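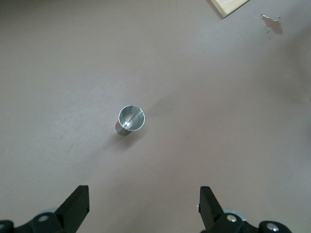 What is a jigger used for?

A jigger is a small metal cup used to measure the liquid ingredients of a mixed drink before they go into the shaker, the mixing glass or the serving glass.

Chapter 2
Measuring and Pouring

The recipes in this book are written by volume. A drink made twice from the same recipe will taste the same only if the volumes are the same both times, and small errors matter more in a small drink. A few extra milliliters of water in a tall glass of soda go unnoticed. The same error in lemon juice changes the balance of a short sour completely.

This chapter covers the small measures used at a bar station, the method for filling and emptying them, the control of drips and spills, and the arrangement of the work surface. Stirring and shaking are treated in the next chapter. Students who have completed the Prultbridge short course may go directly to the section on the work surface but should read the definitions first.

Terms used in this chapter

Capacity: the volume a measure holds when filled to its rim or to a marked line.
Dose: the volume a recipe calls for.
Residue: the liquid that stays on the wall of a measure after it has been emptied.
Delivered volume: the volume that reaches the glass. It equals the volume taken up less the residue and less anything spilled on the way.

Single and double measures

A single measure has one cup and a flat base. It stands steadily on the table, which leaves both hands free for the bottle, and it is easy to read from above. Its weakness is that it has one rim capacity. Any other dose must be judged against an inner line or by eye.

A double measure has two cups joined base to base at a narrow waist. The cups usually differ in capacity. It is turned over to change from one to the other, so the upper cup must be emptied before the lower one is used. The waist is the holding point. Hold it between the thumb and the first two fingers, with the cup level and the rim clear of the hand.

Steel is the usual material for both types. It does not chip, it can be washed at high temperature, and it takes up no odor. Plated finishes in copper and other tones are common and have no effect on the measurement. Plating that has begun to peel should be taken out of service — loose flakes end up in the drink.

The shape of the cup affects its accuracy. In a tall, narrow cup, a small difference in liquid level is a small difference in volume. In a wide, shallow cup the same difference in level is a much larger volume. For doses under an ounce, choose the narrower cup when both are available.

Filling

Place the measure close to the receiving glass. Bring the bottle or beaker to the rim of the measure without touching it, tilt until the flow starts, and keep the stream thin for the last part of the fill. A full cup shows a nearly flat surface level with the rim. If the surface bulges above the rim, the cup is overfilled and will spill as soon as it is moved.

Empty the measure in one smooth turn of the wrist and hold it inverted for a short pause so that the wall can drain. Syrups and cream liqueurs need a longer pause than spirits or water. Rinse the measure after any thick or strongly flavored ingredient.
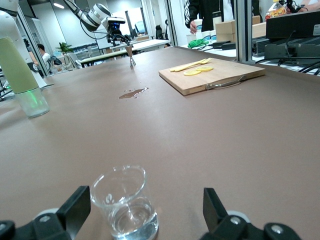

When should a spill be wiped up?

Wipe it up before the next pour, using a clean, damp cloth and then a dry one, and lift nearby glassware so that the area under it can be dried as well.

Drips and spills

Liquid is lost at three points: at the lip of the source vessel, at the rim of the measure, and on the path between the measure and the glass. Loss at the lip is mostly a matter of flow rate. When a vessel is tilted too slowly, the liquid clings to the outside wall and runs down toward the base. A flared rim reduces this by giving the stream a clean edge to leave from, but it does not prevent it at very low flow.

Loss at the rim comes from overfilling. Loss on the path comes from distance, and the remedy is to move the vessels closer together before pouring.

A spilled dose cannot be corrected by guessing at the missing amount. Discard what is in the measure and begin the dose again. In the practice trials run by Vilmos Deák and Phong Hà for the Nevley training bar, 731 pours of water were made and weighed. Operators who topped up after a spill produced the widest spread of results, and most of their errors were on the heavy side.

Exercise. Put 70 milliliters of water in a beaker. Transfer it to a dry glass with a single measure, in as many fills as are needed, and then weigh the glass. At room temperature, a milliliter of water may be taken as one gram. Record the loss and state at which of the three points it most likely occurred. Repeat with a double measure and compare.
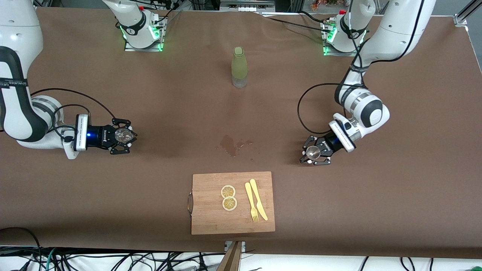 Category: Bar Practice / The Work Surface

A station is laid out by the order of use. Source vessels stand to one side, the measure and the receiving glass in the middle, and garnish at the front or at the opposite side from the liquids. The middle must be kept clear enough for a glass to be set down without first moving something else.

Paper is a useful table covering for practice work. It is replaced between sessions and shows wet spots readily. Its drawback is that it softens when soaked and can wrinkle under a glass. Smooth, sealed surfaces wipe clean and are preferred for service.

Fruit is cut in advance on a board used for nothing else. Slices should be of even thickness, since a thin slice folds on the rim and a thick one tips a light glass. The board may serve as the garnish tray if it is dry. Picks, forks and other small utensils used to move fruit are kept on or beside it, handles toward the operator.

Small glassware is handled by the lower half of the wall. A round glass with no stem gives little to grip, and a wet one gives less. Dry both the glass and the hand before lifting, set the glass down flat, and release only after the base has made full contact. Hegedűs pattern glasses, used in the later exercises, have a thick base and will stand on a slightly uneven surface — thin-walled types will not.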